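Planning and Budgeting for a Two-Arm Test Cell with a Task Board

Posted 30/11/2019 by Heikki Lindqvist
Filed under: Equipment, Purchasing

This page sets out the order in which we plan and cost a small cell for manipulation work at Flornuddale. It assumes two arms, parallel grippers, one small camera per wrist and a task board with switches, sliders and connectors. Prices are in pounds and exclude VAT. The arms themselves are outside this page and are treated as already approved.
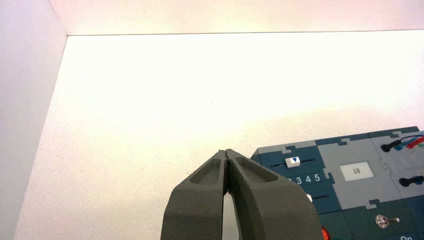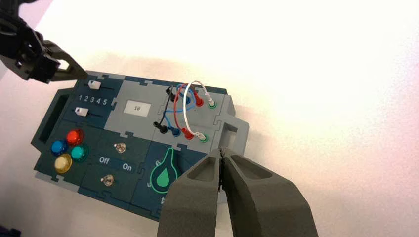 Step 1. Write down the operations before you ask for a price

Suppliers will quote for whatever you describe, so describe the work. Go through the board and list each operation the cell must carry out. For a board of our type the list reads:

Move a slider knob along its track to a given number.
Press a push button.
Change over a toggle switch.
Turn a rotary knob to a mark on its dial.
Pull a plug and insert it in another socket.
Route a cable so that it does not lie across a control.

Next to each one, write whether it needs one arm or two. Buttons and toggles are one-arm work. Plugs may need two if the board is not fixed down, as one gripper has to hold the board against the pull. Cable routing should be entered as two-arm work from the start. We entered it as one-arm work in the first draft and had to redo the layout.

Step 2. Choose the fingers from the smallest part

The finger tip has to reach the smallest thing on the list, and on most boards that is the slider knob or the lever of a toggle switch. Measure it with callipers. Then measure the clear space on either side, which matters more. A finger that closes well on a knob is of no use if it fouls the next track while it is opening.

Ask for tapered fingers and get a drawing with the tip width on it. Long fingers give better clearance but bend more under side load, and plug extraction puts a good deal of side load on them.

Fingers wear and get broken. Order spares with the first set, in pairs, from the same batch. Refugio Becerra keeps one pair mounted, one pair on the shelf and one pair on order for each gripper, and I have copied that rule into the purchasing sheet.

Step 3. Check what the wrist camera will see

A wrist camera looks past the fingers, and the fingers will hide part of the work. In the first picture the right finger covers the leftmost printed digit under the slider track. In the second, some of the markings round the rotary knob are partly hidden beneath the left finger. If your task depends on reading a number at the moment of contact, plan for this now.

There are three ways to deal with it:

a) Read the value on approach and hold it in software. No hardware cost.
b) Take the view from the other arm's camera. No hardware cost, but the second arm is then tied up.
c) Add a fixed overhead camera. Allow for the camera, a bracket, a long cable and a calibration target.

Use a) unless there is a written reason not to. Usa Rungrueang tried b) for the dial and found that the path planning took longer to sort out than fitting a bracket would have done.

Step 4. Surfaces and lighting

White surfaces are cheap and give good contrast with a dark board. They also wash out if the lamps are too strong or too close. Budget for lamps that can be dimmed and for a diffuser on each one. Try the lamps with the camera exposure locked, at the two ends of the arm's travel, before you pay the final invoice.

Matt board marks easily. Put replacement panels under consumables and not under furniture, otherwise you will need a new approval each time one is changed.

Step 5. Fixing the board

Decide whether the board is to be clamped, located on pins or left free. Each choice changes the budget.

Clamped: lowest cost, best repeatability, poor test of anything that involves finding the board.
Pins: needs a drilled base plate. Obtain the board drawing first.
Free: no fixture cost, but allow for more finger wear and more resets by hand.

If the board will be moved between positions, look at how it can be picked up. A cutout handle on one side is useful to staff, but check that it does not end up at the far side of the table once the arms are in place.

Step 6. The cost sheet

The figures below are from our own sheet for one cell, with the arms left out.

Grippers, fingers and spare fingers: 2587
Wrist cameras, mounts and cables: 1381
Table, white panels, lamps and diffusers: 2000

Total: 5968

The gripper line came from Sikau and the camera line from Dredeck. Latuheru quoted for the table and panels as one item, and we asked for it to be split so that the lamps could be bought separately. Always ask for the split. It is hard to compare two quotes when one has the lighting folded into the frame.

Items which were missing from our first version and had to be added later:

Strain relief for the camera cables at the wrist
Spare patch leads for the board
Delivery and unpacking
Calibration targets
A second emergency stop, on the operator's side

Patch leads deserve their own line. They are pulled by the gripper many times a day and the plug body loosens before the wire fails. Ask the board supplier whether leads are sold singly. Some will only sell the full set.

Step 7. Lead times and order of purchase

Our longest lead time was 6 weeks, for the fingers. Place that order first, then the cameras. The table can come last, provided the floor space has been marked out and the power points checked.

If your budget year closes in May, get the finger drawings signed off well before then. Hala Shawky had an order returned to her for a missing drawing number and it went into the following year's money.

Step 8. Acceptance

Do not accept the cell on the basis of a powered-up demonstration. Run every operation in the Step 1 list with each arm that is meant to do it, and record the result against the list. Include at least one run with the board turned at an angle to the table edge if it will be used that way.

Keep back the final payment until the list is signed. Darnell Benavides holds the blank form and the current version of the cost sheet.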